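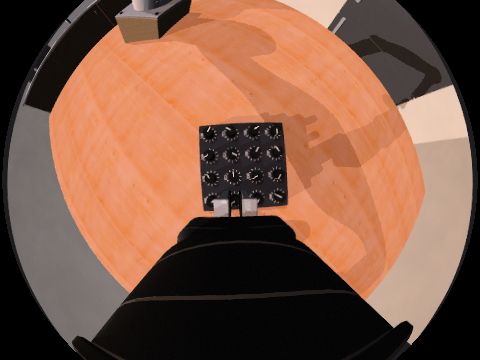
Can a machine handle the chores in a repair shop yet? Some of them, if you give it the dull ones and all night to do them.

I'd told my sister exactly that, right before I bet her 40 bucks the Danko could reset a whole mixing panel by morning. Every knob to zero! (I hate doing it. My wrist hates it more.) So at 5 I wrote "all straight up" in the job box, locked the shop and went home to soup.

I came back with two coffees, one purely for show, and the log was waiting for me. Job finished, 46 minutes, 3 questions. It had asked me which way was up, then whether I was sure, and then, well after midnight, whether the owner might like his settings the way they were.

So I called the owner. He did like them, very much, and could I please put them back?

I paid my sister and started with the top left knob.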